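Ticket 3000-65: Bowling averages wrong on league stats page
Opened by: Halima Bakilana, scorer, Stallidska Cricket Club
Product: Fuvitz Scorebook, league edition
Status: Open, waiting on support

12 December 2023
Hi team, me again! I'm stuck on the bowling table for our league and I've run out of things to poke at. Our opening bowler, Okafor, shows 8 wickets for the season. He took more than that in December alone (I scored every one of those games myself, so I'm pretty sure of it). His runs conceded look right, 294, which matches my paper book, so his average has gone through the roof and he is not happy with me.

What I've tried so far:
Logged out and back in, no change.
Hit Recalculate Season twice. The spinner runs for about a minute and the same numbers come back.
Opened the Bikbridge away match ball by ball. All the wickets are there with his name on them, but the season table doesn't pick them up.
Exported the season file and opened it in a spreadsheet. He's in there two times, once as Okafor and once as Okafor with a space after it. I think that might be it??

Reply from Ekkachai Thaweesak, Fuvitz support
Hi Halima, good catch on the space. Please go to Players, then Merge, and pick the record without the space as the one to keep. Run Recalculate after that. Could you also attach the export?

Update from Halima
Okay, did the merge. Wickets are fixed, yay! But now his best figures column is blank, and so is everybody else's on our team. The other clubs look fine. I ran Recalculate again and still nothing. Export attached.

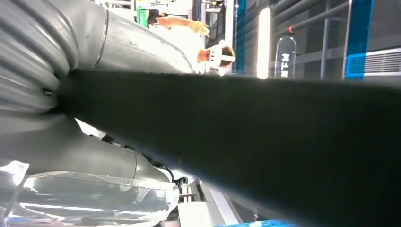

Attachment 2: grey gripper, dark item and clear plastic

Is there a way to bring back just the best figures without undoing the merge? I'd really rather not type them in by hand, and the captain wants the table for the club newsletter.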